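Flavholm Folding Station: User Guide
Section 4. Preparing the Top and Folding Flat Cloths

Applies to the Flavholm station with white top, back panel and two side panels. Assembly is covered in Section 2. If your station has not been leveled yet, go back and do that first.

4.1 Before you start

You need:
The Flavholm station, assembled
One plastic basket with perforated sides (Norkurholm or similar)
Strömberg flat cloths, washed and fully dry
A soft, lint-free wipe
Water with a few drops of dish soap

Check the top in good light. The surface has a fine gray grain that shows most where light falls across it at a low angle. The grain is part of the finish and will not come off. Don't scrub at it. Anything that sits on top of the grain, such as lint, crumbs or dried drips, can be cleaned as described below.

Note: New tops may have a slight smell for the first days of use. Leave the station in a room with an open window until it goes away.

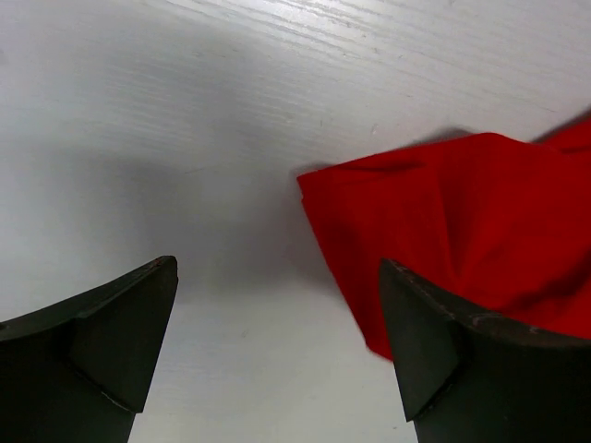
4.2 Wiping down the top

1. Take everything off the surface, including the basket.
2. Dampen the wipe and wring it out well. It should not leave drops.
3. Wipe from the back panel toward the front edge in long, overlapping strokes. Lift the wipe at the front edge and start again at the back.
4. Wipe the bottom of each panel where it meets the top. Lint tends to collect in this joint.
5. Dry with a clean part of the wipe.
6. Wait until the surface feels dry to the back of your hand before you put a cloth on it.

Caution: Do not use bleach, scouring powder or the rough side of a sponge. These dull the finish and the damage can't be repaired. Solvent cleaners will also soften the seal at the panel joints.

Caution: Do not put hot irons on the top. If a cloth needs pressing, press it on an ironing board and let it cool before bringing it to the station.

4.3 Setting out the basket and the stack

The basket holds the cloths waiting to be folded. Finished cloths go in a stack on the opposite side. Keep the two apart so that a loose corner doesn't catch the stack and pull it over.

1. Put the basket in the back right corner of the top, with one long side toward you.
2. Leave a hand's width between the basket and the right panel. You will need the room to tilt the basket when it is nearly empty.
3. Drop the dry cloths in loosely. Don't press them down. Packed cloths crease and come out two at a time.
4. Keep the back left corner free for the stack.

Left-handed users can swap the basket and the stack. All folding steps below then run the other way around.

4.4 Taking one cloth from the basket

1. Find a part of the top cloth that stands up from the pile. A ridge or a loose fold will do. You don't have to find a corner at this stage.
2. Pinch a small amount of fabric between two fingertips. If you pinch too deep you will pick up the cloth underneath as well.
3. Lift straight up until the cloth clears the rim of the basket.
4. Bring it over the open part of the top and lower it.
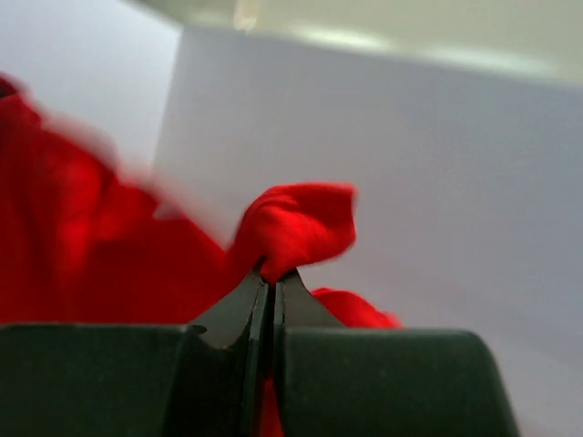 Hasari Customer Guides

If two cloths come up together, put both back and start again from step 1. Pulling them apart in the air stretches the hems. Strömberg cloths have a soft face that clings to itself, and they cling more in heated rooms. During December and other dry months it helps to shake each cloth once, over the floor and away from the finished stack.

Note: Do not lift a cloth by its tag. The stitching on the tag is not meant to carry weight.

4.5 Finding the corners

1. With the cloth in a heap on the top, feel along any hem until you reach a corner. Hold it.
2. Follow the same hem with your other hand to the next corner. If you lose the hem, go back to the corner you are holding.
3. Place both corners toward the back panel and let the rest of the cloth fall toward you.
4. Draw the lower two corners toward the front edge.

If the cloth drags lint or grit across the surface while you do this, stop and clean the top again before you go on.

4.6 Checking for marks between cloths

Small marks on the top are easy to miss when a cloth is covering them, so look at the surface each time it is clear.

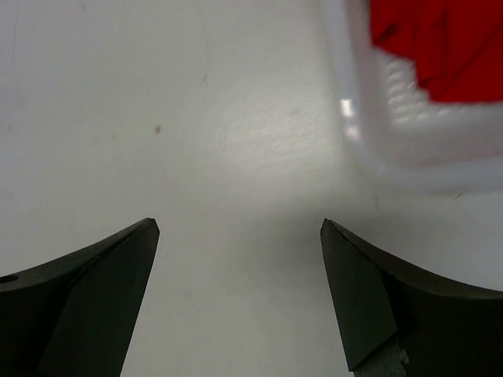
Cloth fibers, crumbs and dried soap all need slightly different treatment. Loose fibers can be picked up with a dry wipe. Crumbs should be lifted off, not rubbed, as rubbing spreads any grease they contain. A faint gray smudge or a patch of fine streaks usually needs one pass with a damp wipe and one with a dry one. A single dark dot, such as the tiny reddish-brown speck left of center on this top, should be tried with a dry fingertip first. If it doesn't lift, lay a damp wipe over it for 2 minutes and wipe once more. A mark that stays after that is in the finish. It may be left alone as long as it feels smooth. If it feels raised or sharp, stop using that part of the top and see Section 7, since rough spots can snag knit cloths.

4.7 Spreading the cloth flat

1. Turn the cloth so that its straightest edge runs along the left side of your working area.
2. Smooth from that edge toward the right with a flat hand. Don't pull the far edge to get rid of creases.
3. Look at the back right corner. If it has flipped up or folded over, open it out now.
4. Look at the front edge. Fabric that has bunched there should be drawn forward and laid flat before you make the first fold. A small part of the cloth may hang over the front of the top while you work on it.
5. Shallow wrinkles can stay. They will settle under the weight of the stack.
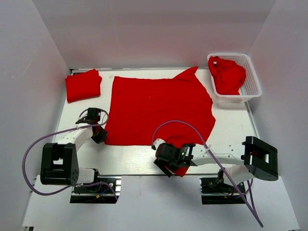

6. Stand back from the top and check that the left and right edges are close to parallel. A cloth that is slanted now will be more slanted with each fold.
7. If it is badly off, pick up the right edge by both corners, shake it gently once and lay it down again. This is quicker than trying to correct it from the middle.

4.8 Folding

1. Take the two front corners and bring them up to the two back corners. Line up the hems.
2. Smooth from the fold toward the back panel.
3. Take the two right corners and bring them across to the left.
4. Smooth again, this time from the new fold toward the left.
5. Slide one hand under the cloth and the other on top, and carry it to the stack.

Set it down with the thick folded edge facing you. Turn any points that stick out back under the top layer. If the stack sits crooked, square it up against your palms, without pushing it against the left panel.

Folding in thirds: For narrow shelves, replace steps 3 and 4 with two folds of one third each, right side first. The finished cloth will be thicker, so keep the stack lower.

4.9 If something isn't right

The cloth slides while you smooth it.
The top may still be damp, or there may be soap left on it. Wipe with plain water and dry it.

The finished cloth is longer on one side.
The hems were not lined up at the first fold. Open the cloth fully and start from 4.7.

The stack leans.
All the folded edges are on the same side. Turn every other cloth half a turn.

The basket moves when you take out a cloth.
Check the underside for lint. If the basket is light enough to slide when nearly empty, steady it at the rim with your free hand.

Color shows on the surface after use.
New dark or bright cloths can give off dye if they are not fully dry. Wipe the top at once and wash the cloths again, separately. A tint seen low on the back panel may only be the color of the cloth reflecting there. Take the cloth away and look again.

4.10 Regular care

Wipe the top before each session. Check the panel screws every 3 months, or after 2,000 cloths in shared laundry rooms. Replacement screws and joint seals can be ordered from Hasari using the part numbers in Section 8.

Revised February 9, 2024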